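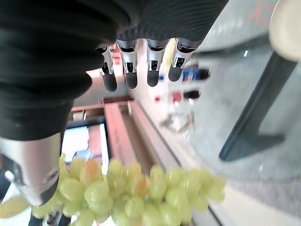 I've been writing letters again, proper ones, with a stamp and everything, and I want to make a case for it without sounding like your great-aunt. It started last February when my friend Aoi Uchida moved to Harju, where the mobile reception is so patchy that a text takes half a day to land. So I wrote to her. Six pages, both sides, mostly complaints about my neighbour's leaf blower. My handwriting was a disgrace. Years of typing will do that to you, and by page three I might as well have been holding the pen with four slim metal fingers and rounded black tips. My own hand cramped up so badly I had to stop and make a cuppa. But I posted it, and a bit over a week later there was a fat envelope in my letterbox with her loopy writing on the front, and I stood in the driveway in my socks reading the whole thing.

I can't remember the last email I read in my socks in the driveway. I've got 1569 unread ones at the moment, and I feel no tenderness for any of them.

What I like best is how badly a letter keeps up with the news. Aoi asks me how the job interview went, and by the time I'm reading the question I've had the job for a fortnight and already gone off the manager. You'd think that would be annoying, but I find it a relief! Anything urgent has sorted itself out. What's left is the stuff you'd never ring anyone about: a dream, a dodgy bakery, what your mum said at lunch that you're still chewing over. 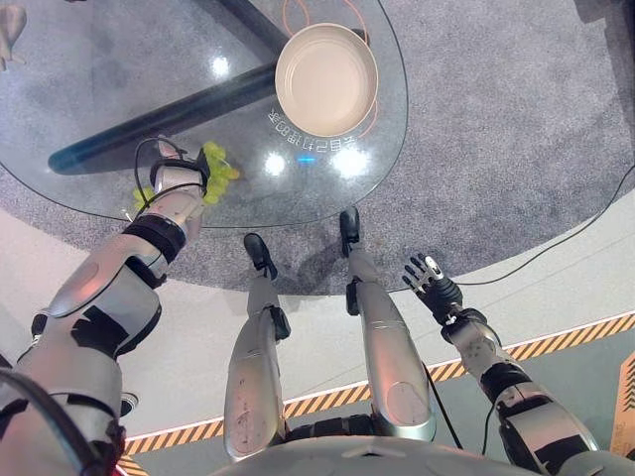
And you do chew it over differently on paper. When I'm messaging someone I fire off the first half of a thought and let them finish it for me, usually with a thumbs up. In a letter I've got to get to the end of the sentence by myself (I don't always make it, there are some shocking crossings-out). I've found out a few things about my own opinions that way, not all of them flattering.

My brother reckons it's an affectation, and he has a point about the stationery. I did go a bit silly. I bought a box of cream paper from Stondard that cost more than my shoes, and then felt so guilty using it that I wrote nothing for a month. These days I use a lined pad from the newsagent and the words come a lot easier. If you're going to have a crack at this, start with the cheap pad.

The postage is a sore point too, I'll give him that. So is the walk, now that they've taken out the post box near the Janditach turn-off and I have to go right down past the oval. I grumbled about it for two paragraphs in my last letter. Aoi wrote back that hers is up a hill and I should harden up.

Anyway, I owe her one. It's been on the kitchen bench since the weekend with "Dear Aoi, you will not believe what the leaf blower man has done" at the top – and he really has outdone himself this time – so I'd better get on with it before the mail goes.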